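Fold the Zippered Knit Last, and Fold It Flat

Most advice on folding clothes is written for a cotton T-shirt. A T-shirt is a symmetrical panel of uniform thickness, and almost any sequence of folds will turn it into a rectangle. Dark sports knits with a zipper are a different material problem, and I think the usual method, thirds lengthwise and then halves, is wrong for them.

The first issue is the fabric. A fine mesh or piqué knit has little stiffness of its own. A crease pressed into plain woven cotton tends to stay where it was put. In a knit the same crease relaxes into a soft roll, and each further layer makes the roll wider. By the third fold the stack is round on one side and thin on the other, and a pile of six will lean.
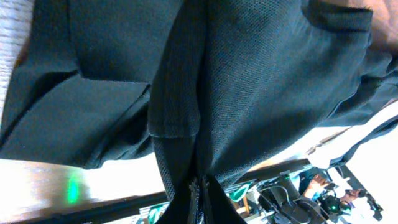

The second issue is the zipper. The teeth and tape have a fixed length, while the cloth on either side does not. Pull on the hem to straighten the garment and the cloth lengthens, the zipper stays put, and the panels ripple along the tape. People then smooth the ripple outward with the palm, which moves the excess to the side seam, where it reappears as a wrinkle after the next fold. The correction is to set the zipper straight first and treat it as the reference line. Everything else is brought to it without tension.

Rasha Kassab, who ran the linen room at the Hamdan sports club when I worked there, taught the opposite. Her rule was to find the shoulder line, pull it square and let the front take care of itself. That worked for the polo shirts, which made up most of the load. It did not work for the track tops. We refolded 15 of them one evening in November, her way and then mine, and left both stacks on the shelf overnight. Hers had slumped by morning. She maintained that the shelf was not level, and she had a point about the shelf.

The third issue is color, and it gets less attention than it should. On a very dark garment, fold lines are hard to see under ordinary room light. The edge of a sleeve and the edge of a body panel look the same from standing height. A folder working on white shirts checks alignment by eye without noticing it. With near-black cloth the check has to be made by hand, by running a finger along the hem, or by means of some fixed mark such as a printed logo. If there is a logo, its distance from the nearest fold is the quickest measurement available.

For that reason I would also spend more thought on the surface than on the technique. A bed is too soft. It lets the lower layer sink and hides the error until the garment is lifted. A table is better, provided it is wide enough for the whole piece to be opened out with no sleeve hanging over the side. A hanging sleeve has weight, and a light knit will creep toward it.
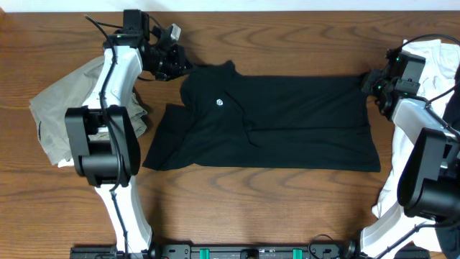

My sequence has four steps. Close the zipper fully. Lay the garment face down and bring both sleeves straight across the back at shoulder height, without angling them toward the hem. Fold each side in once, stopping short of the zipper line so that no crease falls on the teeth. Then make a single fold from hem to collar. The result is larger than the standard packet, and this is the objection I hear most often.

Settimio Melis puts it in terms of shelf depth. His Brellard drawers take two rows of the small packet and only one row of mine. I accept the arithmetic. I would answer that a drawer of small packets in slick knit does not remain a drawer of small packets once the bottom one has been pulled out, and that the lost space is recovered by not having to refold.

Folding boards are sometimes offered as the solution. I used a Grallar board for one winter. It gives an accurate width, but it does so by flipping the panel over quickly, and a light knit arrives with air under it. On cotton the board is worth having. On zippered tops I went back to hands and a bare table, and did them at the end of the pile, when the table was clear.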